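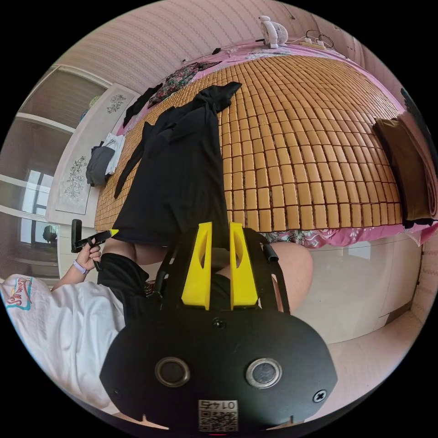
The home robot has been two years off for as long as I have been reading about it. My workshop shares a wall with a bicycle repairer and its bench with whoever has paid their dues that month, and over the winter two of us built a laundry machine on that bench. It was called Zekthorpe, after a kit neither of us finished as boys. It cost 3607 pounds in parts, if I leave out the motors we burnt, and I would like those back as well.

I went in a doubter and came out a slightly better informed one. Masaru Sakai, who did the wiring, thinks I am being mean about it. He may be right about the wiring, which was lovely.

My complaint is with the word "simple". Every guide we followed said that picking up clothes was a simple task, good for beginners. Clothes have no shape of their own. A shirt dropped twice on the same bed makes two different heaps, and the arm has to find an edge in each of them. A strap is worse. It trails off somewhere, the fingers close on the middle of it, and half the pile comes along for the ride.
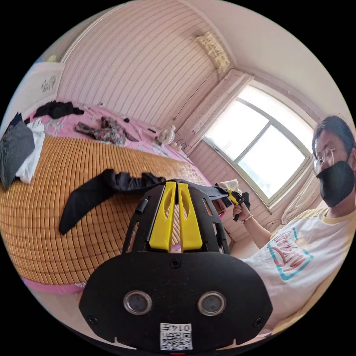 Can a home-built arm fold a shirt?
Ours could, on a flat table, with the shirt laid out by hand beforehand, at which point most of the folding had been done by me.

We kept a tally in June. Out of 700 attempts at lifting one garment from a mixed pile, Zekthorpe brought up a single garment 192 times. Masaru calls that a start. I call it a machine that would be sacked from any launderette in the country. Both of us were looking at the same sheet of paper.

People who sell this stuff have an answer ready, and the answer is more examples. Do the job by hand with a gripper, do it again, do it in someone's bedroom with their own clothes and their own awkward window, and feed it all in. I can see the sense in that. A bedroom is a far better test than our bench, where we had cleared away everything likely to cause trouble. What I don't accept is that the hours are free. When an advert for the Brarnov arm says it "learns from you", I would like the next line to say for how long, and who is doing the washing in the meantime.
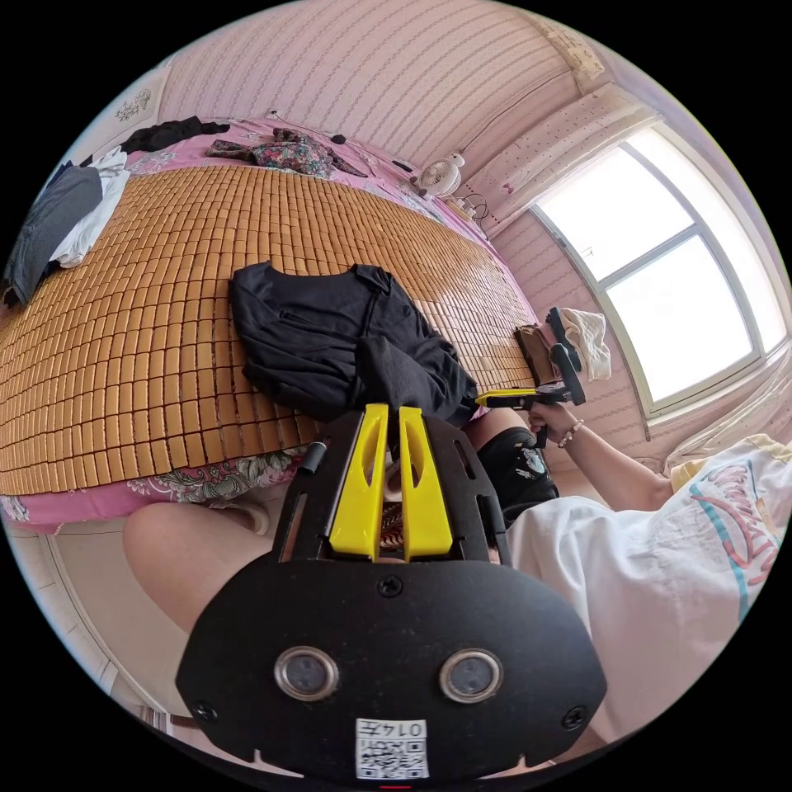
OPINION / HOME WORKSHOP

The Gririx fingers we bought were the best part of the build and I'll say so gladly. They are dull, solid things and they went on gripping when the rest of the arm had given up. If you want to spend money, spend it there. Old Ó Briain at the parts counter told us that before we had bought anything, and we nodded and ordered the fancy shoulder joint.

We went through 3 of those joints. The last one is still in, holding the arm at a tilt that Masaru corrects in software and I correct with a folded beer mat.

I am not against people building these machines at home. I would only ask them to write down the failures next to the films of the one good fold, and to put the cost of the evenings somewhere on the page. Masaru wants to try socks next. I have told him he can have the bench after six, and that I'm keeping the iron.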